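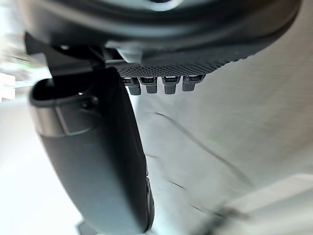

Cleaning dark gray plastic and fine perforated mesh without leaving streaks

Asked by Chanida Kaewsai
Saturday, July 5, 2008
Category: Cleaning and Care > Plastics
Viewed 146 times

I am trying to settle on one cleaning method for the dark plastic surfaces in a workroom. Most of them are charcoal or dark gray with a finish between matte and satin. Some have strips of black mesh with small round holes, and some have plugs or cable ends close to the mesh, so I do not want liquid running down the surface.

What I have tried:

Dry paper towel. Moves the dust and leaves lint at the edges.

Damp cotton cloth, tap water. Good while wet, then dries to a pale film. The water here is hard.

Relunex spray, applied directly. Removes finger marks but leaves a shiny patch where it landed. On one flat cover the patch is still visible after two further wipes with water.

Vacuum with the brush head on the mesh. Picks up loose dust. There is still gray material in the holes, and I think the brush pushed some of it in further.

Questions:
1. What should I use on the curved plastic so that it dries evenly?
2. How do I clear the holes without a pin? They are too small and too many to do one at a time.
3. Can the shiny patch be reversed?

3 answers

Answer 1
Sebastião Mendonça

Canned air for the holes. Isopropyl for the plastic. Done in five minutes.

Comment from Chanida Kaewsai: What strength of isopropyl? And does the can go at the mesh from the front?

Comment from Sebastião Mendonça: Whatever the drugstore sells. From the front, yes.

Comment from Azucena Trujillo: Blowing from the front sends the dust inside. If you can't get behind it, use suction. Also test the alcohol first, some soft-touch coatings go sticky.

Answer 2 (accepted)
Azucena Trujillo

Taking your three questions in order. Disconnect power before any of this.

1. Curved plastic

Your film is minerals from the tap water. Switch to distilled. Mix 400 ml distilled water with 9 drops of plain dish liquid, no lotion and no added scent. More soap than that will need a rinse pass.

Put the solution on the cloth, never on the surface. The cloth should be damp enough to leave a trace that evaporates within a few seconds. If you can see droplets, wring it out again. I use Kotik microfiber, the short-pile type, but any tightly woven lint-free cloth will do. Long pile catches on edges.

Dust first with a dry cloth. Dust plus moisture makes a mild abrasive, and on dark plastic fine scratches show up as a gray haze under side light. Then wipe along the length of the part in straight overlapping strokes. Circular wiping is what leaves the swirl marks on satin finishes. Follow with a second cloth wet with distilled water only, then a dry one.

Work on one section at a time. Concave areas and the underside of any lip hold liquid, so fold the cloth over a fingertip and dry those last.

2. Perforated mesh

No liquid at the start. Use a soft, dry artist's brush, flat, with the bristles trimmed to half their length. Hold the vacuum nozzle just clear of the surface and flick the brush toward it. Keep the bristles nearly parallel to the panel so that they sweep across the holes. Your vacuum brush pushed material in because it was pressed flat against the mesh.

If what remains is greasy, roll a piece of low-tack putty over it once, lightly. Do not press and hold. Putty left in the holes is harder to get out than the dust was.

Around plugs and cable ends, use the dry brush only.

3. The shiny patch

Depends on the cause. If it is residue, two or three passes with distilled water and a clean cloth each time will take it off. If the texture has been polished down by rubbing, it is permanent. To tell the two apart, drag a clean dry fingertip from the patch to the area beside it. Residue feels slightly tacky. Worn texture feels smoother.

Do not sand it. I tried 400 grit on a scrap cover and the result was a dull spot with visible lines, worse than what I started with.

Comment from Chanida Kaewsai: It was tacky. Third pass with distilled cleared it except for a thin line at one edge. The putty method worked on one strip and I have two left to do. Accepting this.

Answer 3
Tùng Đàm

Baby wipes work for me, have used them for years on everything dark. Leaves it a bit shiny but I like that

Comment from Ilham El-Sayed: She is asking how to get rid of shine.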